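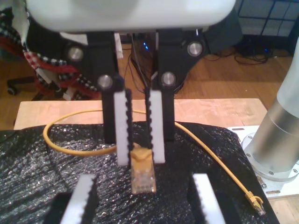

Yellow patch cable, plug held in the serrated pads. Pads are the second pattern, with teeth on the inner edge.

Cable handling cell: slip fault and arm stop

Gallery page for the Lunomska bench. It covers the plug slip fault first logged in January and the arm stop that came out of it. Notes by Signe Thygesen, checked by Tin-yau Tai. Last edited July 26, 2023.

The fault: the gripper closes on the RJ45 plug, reports a good grip, and the plug turns between the pads when the cable pulls to one side. The controller sees no change in finger width, so the program carries on to the insert move with the plug at the wrong angle. In a run of 300 cycles the plug turned 19 times. On 7 of those the insert move pressed the plug against the face of the port until the force limit tripped and the arm stopped.

No one was hurt and no port was broken. One plug lost its latch. The stop itself worked as set, but the arm held its position with the load still on the plug, and Leif Ragnarsson had to back it off by hand from the pendant. That part was written up as a safety matter, separate from the slip.

Cable slack matters more than grip force. Raising the force marked the boot and did not bring the count down. Laying the cable in a wide loop before the pick did.
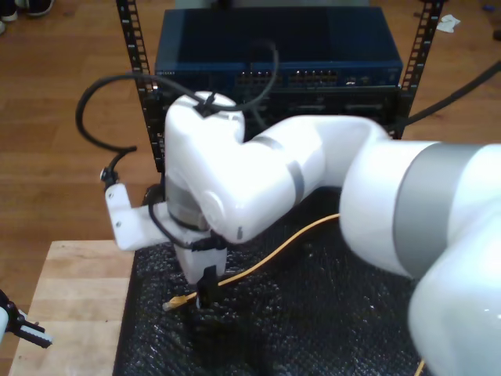 The route of the arm's own cable was checked at the same time. Baldur Bergmann suspected that the wide loop at the elbow was dragging on the wrist near the end of its travel. He moved the clip and ran the wrist through its full range 9 times with no change in the force reading, so the arm cable was ruled out.

Changes now in place: a short pull test after each pick, a retreat move after any force stop, and a lower speed for the last part of the insert. The pull test adds time to the cycle and Pirkwood has accepted that.

Still open: finger width is a poor signal for a turned plug. Tumelo Oosthuizen has asked Gikar for a pad with a shallow pocket cut to the shape of the boot. Drawings are with them.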